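**Mekota opens orders for Climetti, a head-worn recording kit for household robot training**

18/02/2026 – Mekota today opened orders for Climetti, a kit that lets robotics teams record everyday hand work from the wearer's point of view. The kit has a head-mounted camera, a battery pack worn on the belt, and desktop software for sorting and labeling the recordings. It ships in November.

Climetti is meant for teams that train home robots by showing them how people do ordinary chores. The camera weighs 60 grams and sits on a soft band. One charge lasts 6 hours, and the band adjusts without tools. Recordings stay on the unit until the wearer docks it, and the software then splits them into separate tasks for review.
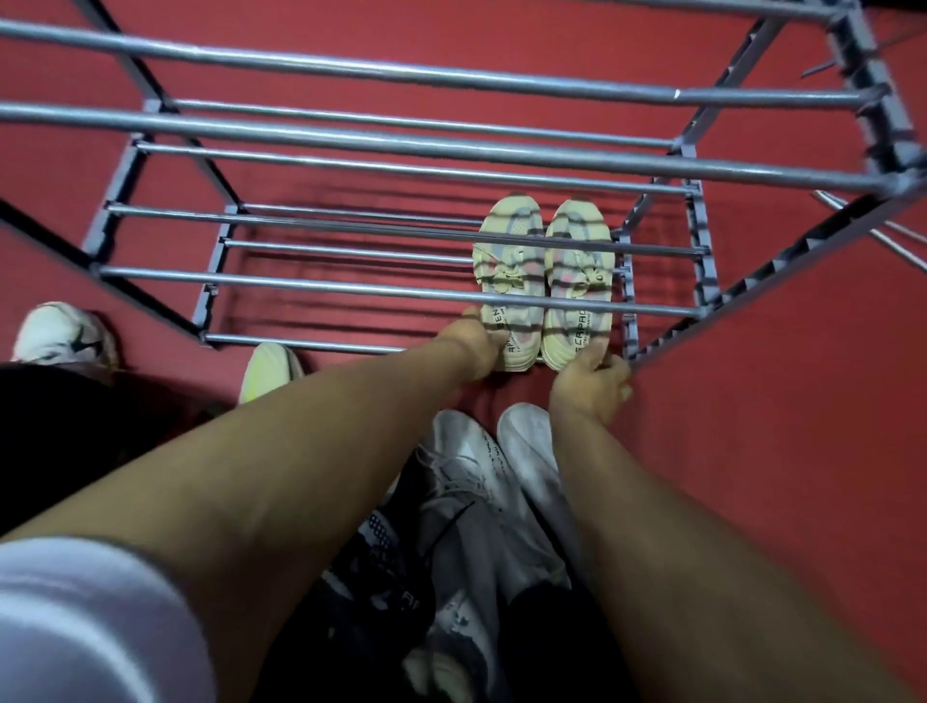
Tidying shoes is one of 25 household tasks in Brurum, the starter library included with every kit. Each task comes with a written outline for the wearer and a set of labels for the person reviewing the recording. Shoe racks were added at the request of early customers, who wanted more work on open shelving. With a pair of sneakers on the lowest tier, the bars above cross in front of the shoes and lay narrow shadows over them, and both hands have to work at the heels. Reviewers can mark each hand separately and tag any part of an object that is hidden behind something else. Other tasks in the library include folding towels, loading a dishwasher and setting a table.

The labeling software was written with Tekleab, a data tools firm that has worked with Mekota on two earlier products. It runs on a standard desktop computer and does not need an internet connection. Finished recordings can be exported in common video formats, with labels saved as plain text files. Teams can add their own tasks to the library and share them between kits.

Climetti costs $1,465 for a single kit, which covers the camera, band, battery pack, dock and software. Extra bands and batteries are sold separately. Teams that order now can use the software and the Brurum library right away – the license starts again from zero when the hardware arrives.

**About Mekota**

Mekota makes wearable recording equipment for robotics labs and product teams. Orders and press questions are handled through the sales desk.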